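Textile Testing, Unit 4: Abrasion and Pilling of Upholstery Fabrics
Handout revised June 26, 2025. Instructor: Đức Thái

4.1 Terms
Abrasion is the loss of fiber through rubbing. Pilling is the tangling of loose fiber ends into small balls that stay anchored to the surface. A fabric can score well on one and badly on the other.

4.2 Where wear starts
Front edge of the seat, inner faces of the arms, then seams. Take specimens from the bolt, never from a finished piece.

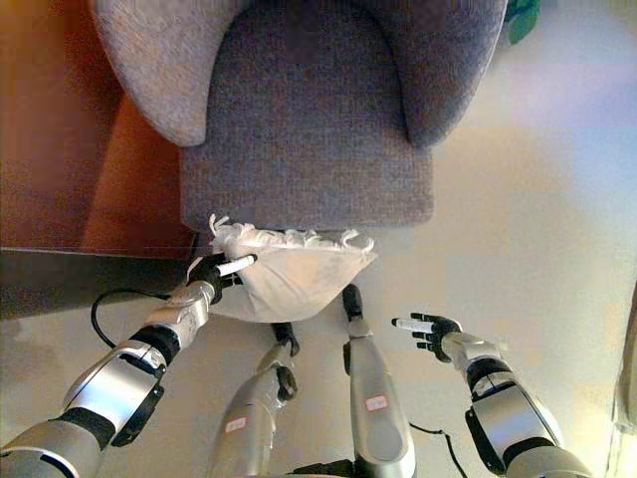
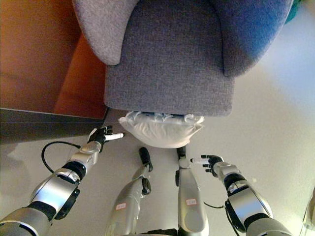
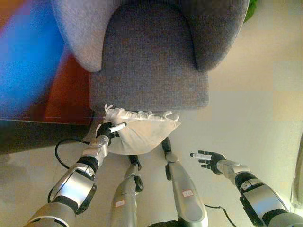

Gray woven upholstery on an armchair, front edge of the seat toward the viewer.

4.3 Procedure
Condition specimens overnight. Mount face up, without stretch. Stop the machine at 500 and 1000 rubs for a pilling grade, then at 3000 for the first weight reading. Grade under the viewing lamp, next to an unrubbed piece of the same cloth. Two graders work separately and record half grades where needed.

4.4 Reporting
Give the end point as the interval in which the second yarn broke. Loss in mass goes in milligrams. The Kornow sheets have no column for shade change; write it in the margin.

Reading for next time: Grasso, chapter on yarn twist, and the Zakholm lab notes from March.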